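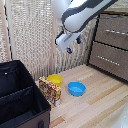 *A white robotic arm with an open gripper, in front of a beige curtain*

**Wollura Football Club** is an amateur club from the river town of Wollura, best known for its fierce and much-loved rivalry with Dunmore. The two sides meet every July for the Gollari Shield, a match that regularly fills the 900-place ground at Uvaro Park – a superb turnout for a town this size!

The club plays in green and white. Its finest hour came in the Shield match that ended 2–2 and went to penalties, with 673 paying supporters watching Wollura win it on the final kick.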